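Ticket: Shared label printer drops jobs after the first page
Product: Vurkix print service, desktop client
Opened by: Bernadette Mercado
Assigned to: Kristóf Oláh
Status: Closed

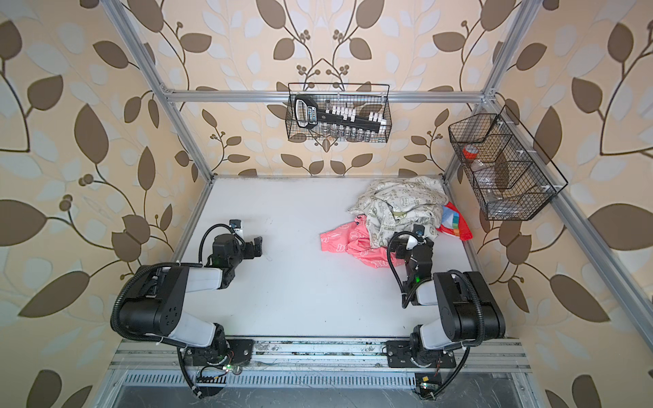
Reported problem

Batches sent to the label printer in the back office stop after one label. The queue on the sending computer shows the job as complete. Nothing is shown on the printer's own display except Ready. Single labels print normally. The problem affects all three computers that share the printer and began after the move to the new network switch in September 2020.

Restarting the printer clears it for one batch, sometimes two. Restarting the computers has no effect.

Environment

Printer connected by network cable to the Tomia switch, port 12. Address assigned automatically. Three Windows computers, all with the Vurkix client installed and the default driver. Labels are sent from the Fladus stock program as one job per batch. A normal batch is 96 labels.

Log

Entry 1 – Oláh
Asked for a test from the driver's own properties page, leaving the stock program out of it. Test page prints. Ten copies of the test page also print. That points away from the cable and the print head.

Entry 2 – Mercado
Tried the same thing from the second computer with the same result. Batches from Fladus still stop after one label. Also swapped the roll for a new one and ran the gap calibration from the printer menu. No change.

Entry 3 – Oláh
Please turn on Keep Printed Documents in the queue settings, send one batch, and report the size shown next to the job. Then send a single label and report that size too.

Entry 4 – Mercado
Batch shows 41 KB. Single label shows 38 KB.

Entry 5 – Oláh
Those sizes are too close together. The label carries a logo, and each label in a batch should add its own page data unless the program sends the page once with a copy count. I think Fladus is doing the second. In that case the job itself is fine and the count is being lost between the queue and the printer.

Please check Printer Properties, Advanced, and tell me whether Enable Advanced Printing Features is checked. Also the name of the print processor.

Entry 6 – Mercado
Checked. Print processor is winprint, data type RAW.

Entry 7 – Oláh
Uncheck it on one computer only and send a short batch of four. Leave the other two as they are so there is something to compare against.

Entry 8 – Mercado
Four labels printed. Sent a full batch from the same computer and it stopped at label 4. Sent it again, stopped at 4 again. The second computer, unchanged, still stops at 1.

Entry 9 – Chathurika Chowdhury, second line
Taking a look at Kristóf's request. Stopping at the previous count suggests that the printer is keeping a stored quantity and ignoring the one in the new job. Some label printers have a setting for this, usually called Quantity Source or Copies From, with the choices Job and Panel. A firmware update or a settings reset can flip it. Was either one done when the switch was replaced?

Entry 10 – Mercado
Hannelore Baumgart did the switch work. She says the printer didn't pick up an address at first, so she ran Restore Network Defaults from the panel. She did not update the firmware.

Entry 11 – Chowdhury
On this model the panel has two restore items next to each other, and the wording is easy to mix up. Restore Defaults resets everything, including the quantity source. Please open Menu, Job Settings, Quantity Source.

Entry 12 – Mercado
It was set to Panel. Changed to Job, saved, power cycled. Full batch printed from the first computer. Full batch printed from the second after unchecking the advanced features there too. Third computer done the same way.

Entry 13 – Oláh
Please leave it running through a few working days before we close. While you are in the menu, check darkness and speed as well. They will also have gone back to factory values if the full restore was used.

Entry 14 – Mercado
Darkness was at 8, we had it at 12. Corrected. Speed was unchanged. The full roll of 2,000 has gone through with no stopped batches.

Resolution

Quantity Source set to Job on the printer. Enable Advanced Printing Features unchecked on all three computers. Darkness restored to 12. Printer address reserved on the router at the customer's request – unrelated to the fault.

Closed by K. Oláh. Reopen by replying to this ticket.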